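Folding Laundry for Science, or Whatever This Is

October 2024

I said in January that I would not join another robotics thing. I had done the Starnbridge line-follower contest twice and what I learned from it was that black tape comes in a lot of shades and sensors hate all of them. So of course I am now spending two evenings a week in the continuing ed building with a class that is trying to teach a pair of plastic fingers to fold a cloth.

The class is called Practical Manipulation, which sounds like something you'd get fired for. It's taught by Sarmīte Grīnberga, who is patient and dry and has clearly heard every complaint I've come up with so far. The idea is simple enough to say out loud. You hold the gripper in your own hand, do the job yourself with it, and it records what you did. Do that enough times and a program is supposed to learn the job from your recordings. Nobody writes code telling a robot where a corner is. You show it corners until it gets the idea.

I have questions about "until it gets the idea." I'll come to those.
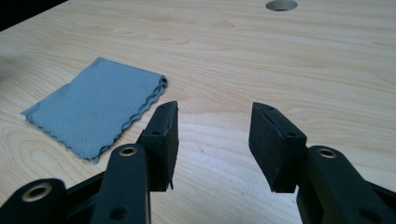 Selina Frei

My first evening I figured I'd be good at this. I fold towels. I have folded towels for my whole adult life without thinking about it once, and I assumed that would carry over. It does not carry over. Your hand has a thumb and a bunch of fingers that slide around and feel things, and the gripper has two blocks that open and close. Try going through your morning like that. I tried it at home with two wooden spoons and a dish rag and gave up before the coffee was done.

The hardest part is getting hold of one layer. A cloth that's been folded more than once is a little stack, and the fingers would love to grab the whole stack. If you come in flat you push it across the table. If you come in steep you bump the tabletop, and then you've recorded yourself bumping the tabletop, and the program will presumably learn that too. Sarmīte's advice was to slow down, then slow down again. She's right, and it makes for a very long evening.

We're scored on our recordings, sort of. The target is 40 clean ones per person by the end of the course. "Clean" means you start open and away from the cloth, pick up one edge, bring it over, let go, and back off without dragging anything. I have 20. Of those I'd personally vouch for maybe half, but the form only has a box for yes and a box for no, and at the end of a long session I notice that my standards for yes get pretty soft.

That bothers me more than it seems to bother anyone else. The whole pitch is that the machine learns from people doing the task well. What it's learning from in our case is tired adults in a classroom after work, some of whom are left-handed, and at least one of whom (me) has been mumbling at a piece of fabric. I asked whether the bad ones wash out if you have enough good ones. Sarmīte said "sometimes." I wrote that down because I thought it was the most useful answer I'd gotten all night.

Then there's the end-of-term event, which is where I get really grumpy. All the teams bring their trained models and run them on the same arm in front of an audience. Our team is named Lalelum, and I was out sick for that vote. The other team is Alarcón, and they have matching shirts. You get a fixed number of tries at folding the cloth and somebody writes down how many look like a fold. I watched a video of last year's and the crowd went nuts for a fold that I would have redone if a child handed it to me. I'm glad everybody had fun. I just think that if you cheer at that, you should also have to say how many tries came before it, and the video doesn't say.

The other thing the video doesn't say is what happens when you change something. Last year's cloth was the cloth they had practiced with, on the table they had practiced on. I know this because I asked, and because I am apparently the person who asks now. Swap in a beach towel and then show me. Put the thing on a bedspread. My laundry has never once arrived flat on a bare table with good lighting, one item at a time, all the same color. 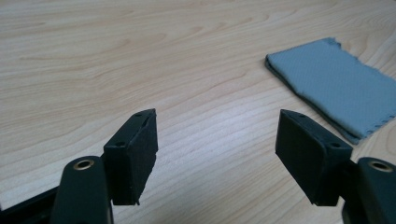

Our team's recordings now come to 107, counting everybody, and I went through a stack of them last week on the class computer looking for reasons to be annoyed. I found one pretty fast. We start almost all of them from the same comfortable place, with the cloth lying flat and already folded, because that's how you put it down when you're being neat between takes. Even the orientation hardly changes. When it's over on the right like this, past the right-hand finger and set on a diagonal with that ragged edge off to the right, it feels like a different job, and I'd guess we have very few like it. So I've been pushing for more of the awkward ones. Crumple it, drop it, let it land badly and start from there. The vote was close and my side lost – the thinking was that messy starts would cost us clean takes before the deadline. I'm doing mine messy anyway. It's my wrist.

The glare is my other hobby horse. The table is shiny enough that the overhead lights leave a big pale patch on the wood, and in the recordings I looked at it sits pretty much between the fingers, right where you'd want to see what you're doing. I asked if the program might end up caring about the glare. As in, it learns that cloth happens near the bright spot, and then someone moves it to a room with a lamp and it's lost. Sarmīte said that was a fair worry and that we could test it by turning off half the lights for a session. I was so surprised to be taken seriously that I forgot my follow-up. We haven't done the test yet. It's on the whiteboard, under somebody's phone number.

I should say something about the software, since two people asked me over email. It's called Guvo and it does the sorting and the training. You upload, you wait, it shows you a curve going down, and everyone is pleased about the curve. I've been pleased about the curve myself. But the first time we ran our model for real, with a lovely curve behind it, the arm went over to the cloth with total confidence, closed on the air just above it, and carried the air neatly across the table. Then it let go of the air and backed off without dragging anything. By our own form that's a pretty clean take, apart from the cloth.

The second run was better. It got an edge and moved it most of the way over. A guy on our team yelled. I may have made a noise. It was a strange feeling, because the way it came in, kind of slow with a little hitch before closing, is the way I do it. I have that hitch because I'm nervous about hitting the table. The arm can't be nervous about anything, and it was doing my hitch.

I've thought about that a lot on the bus since. My opinion of the whole business hasn't changed much. I still think nearly every claim I hear about home robots leaves out the room, the table, the lights and the people who stood there for hours picking up the same rag. If I ever see one of these sold to do laundry, I want to know who folded first and how late it was. And I think a class like ours should print its failures as big as its successes, which I've said to everybody, including the Alarcón people, who nodded politely in their shirts.

But I'm going back, obviously. I have 20 to go, and I would like at least a few of them to be ones where I tick yes without arguing with myself. I've also started practicing the grip on my own at home. The spoons are not a good substitute. Salad tongs are closer, if you put a strip of that foam for drafty windows on the inside and don't squeeze too hard.

For anyone thinking of signing up next time: bring a sweater, because the room is freezing, and bring a snack you can eat with one hand. Cut your takes short when you start getting sloppy. Don't let anyone tell you it's like a video game. I've played video games, and none of them made me care this much about the edge of a cloth.

I'll post the results after the event, with the number of tries. All of them, including the air.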